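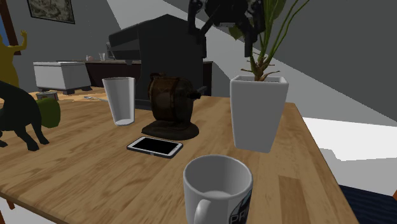 # Sell the seconds

I worked for eleven years in the finishing room at the Grillik pottery, and for most of that time one of my jobs was the Friday smash. Every pot that failed inspection during the week went onto a cart, the cart went out to the yard, and two of us broke the lot into a dumpster with a short-handled hammer. It took most of an hour. I think the practice is wrong and I think the trade should stop it.

Grillik still does it. So does Jetow, and so do most of the makers at the upper end of the tableware business. Vrettos stopped in the spring of last year and opened a seconds room beside its main shop, and there has been a lot of grumbling from the other companies about what that will do to prices. I have been to the Vrettos room three times now and have bought from it twice. My opinion was mostly formed before that, in the yard.

## What a second is

People outside the trade tend to hear "second" and think of a cracked cup. A cracked cup is scrap. It isn't safe to drink from, it will leak or split, and no decent pottery would let it out the door at any price. I have no quarrel with breaking those.

A second is a pot that works and doesn't match. The glaze has a pinhole on the underside. The foot ring has a small chip that was there before the firing and has been sealed over by the glaze. A plate from the back of the kiln has come out grayer than the other plates in the set. A handle sits a couple of degrees off where the pattern sheet says it should sit. An iron speck the size of a sesame seed has come up through a white body.

On the Avo line, which was Grillik's best seller for as long as I was there, the commonest fault by a long way was color. Avo is a soft green, and the green depends on how the kiln cools. A few minutes too long at the top and it goes toward brown. Put one brownish bowl on a shelf by itself and anybody would call it a good-looking bowl. Put it in a stack of six and you can see it from across the room. That bowl got the hammer.

For my last full year I kept a tally of the Avo pieces on a sheet inside my locker door. I wanted to know, and the company only recorded losses by weight. I counted 3,895 pieces sent to the yard. By my marks, 507 of them had a fault that would make them unsafe or useless. All the rest would have held soup.

## The case for breaking them

The companies have reasons and I don't think they are stupid ones.

The first is the name. A pottery that charges what Grillik charges is selling a promise that every piece has been looked at by somebody who would have turned it down if it were wrong. If turned-down pieces are out in the world with the same stamp on the bottom, the promise gets muddy. A person is given a bowl with a pinhole, turns it over, sees the stamp and thinks that is what the firm sends out.

The second is the money. A customer who can get a slightly brown Avo bowl for a third of the price may not buy the right green one. I have heard managers say that each second sold is a first not sold. I have never seen anyone show figures for it, but it's a fair worry.

The third I heard from the older throwers and not from the office. They said that if seconds could be sold, the floor would get sloppy. The hammer kept you honest. If a bad day's work was going to end up in a dumpster with people watching, you took more care over it. One of them told me that in his apprentice year he had to break his own rejects by hand, and that it taught him more than the bench did.

I took that last one seriously for a long time. I still think it has something in it for a first-year apprentice.

## Why I don't agree

The name can be protected with a grinder. Vrettos puts a short line through its stamp on every second, cut with a small wheel. It takes a few seconds and it can't be polished out without leaving a dent you could find with your thumb. Anyone who turns the bowl over knows what it is. Glass and china makers have marked their seconds this way for generations, with a scratch or a dot or a missing letter. The idea that there is no way to tell one grade from another in the customer's hands is just not so.

On the money, I would ask who is in the seconds room. When I was there in October I stood in line behind a couple setting up their first kitchen, a woman who ran a lunch counter and wanted eighteen soup bowls, and a man replacing one saucer. I don't believe the couple would have paid full price, and the lunch counter certainly wouldn't have. The man with the saucer might have. So some sales are lost, and some are made that would never have been made, and the company also saves what it pays to have its dumpster hauled. Grillik was paying to get rid of things people would have paid to take away.

There is another thing about that couple. They now own four Vrettos plates. If they do all right over the next ten years, and want something for a table they're proud of, they already know how the plates feel and how they wear. Most households I know that own good tableware started with a piece that was handed down, or cheap for some reason.

As for the floor getting sloppy, I can only say what I saw. The faults that filled our cart were mostly not caused by carelessness. They came from the kiln, from a bad batch of clay, from damp weather in the drying room. A thrower could do everything right and lose half a board. What the hammer taught people on those weeks was that their care made no difference. I saw good workers go quiet on a Friday. I saw one leave over it, after a cooling fault took nearly all of a large order he had thrown himself, every piece of it sound.

If you want careful work, pay for firsts. Grillik did that already, with a piece rate that counted only what passed inspection. The hammer added nothing to the pay packet one way or the other.

## Waste

I've left this until late because I don't want the argument to depend on it, but it matters to me.

Fired clay can't be turned back into clay. Until it goes through the kiln, a bad pot can be dropped in the slop bucket and used again, and every pottery does that. After the kiln it's stone. Our kiln went past 2,000 degrees and took the better part of two days to heat and cool. All of that gas had been burned by the time a bowl came to my bench. Somebody had dug the clay, trucked it, mixed it, thrown it, trimmed it, dried it, fired it, glazed it and fired it again. Then I looked at it under a lamp and decided it was a bit brown.

Some of the broken ware goes for road fill. The companies mention this when they're asked. It's better than landfill, but gravel is not hard to come by, and it doesn't need two firings.

## What I would do

My proposal is modest. Each pottery should sort its rejects into two bins, unsafe and unmatched. Break what's in the first bin. Cut the stamp on what's in the second and sell it, at the works only, for cash-and-carry prices, with no returns and no shipping. Keeping it at the works answers a good part of the worry about prices, as the person who drives an hour for a gray plate is not the person ordering a full service for a wedding.

The inspector should write the fault on a tag. Vrettos doesn't do this and I think it should. Customers in the seconds room spend a lot of time turning things over, trying to find what is wrong, and often enough they can't find it and decide it must be something bad. A tag that says "color" or "speck on base" would settle it. It would also be a decent education. People who have read thirty of those tags know more about how a plate is made than they would get from a factory tour.

I would put a share of the seconds money back into the finishing room and the kiln crew too. They are the ones who do the extra sorting, and a better kiln controller would do more for the color of Avo than any amount of breaking.

I'm told Jetow is thinking about a yearly sale. I'd call that a start, although a yearly sale means storing a year's rejects, and storage is usually where these plans die. A shelf by the door, filled on Friday afternoons, would be easier to keep up.

I still have two Avo bowls at home that should have gone on the cart. I took them out under my coat in my last week. One has a foot chip and the other is brown.

November 5, 2020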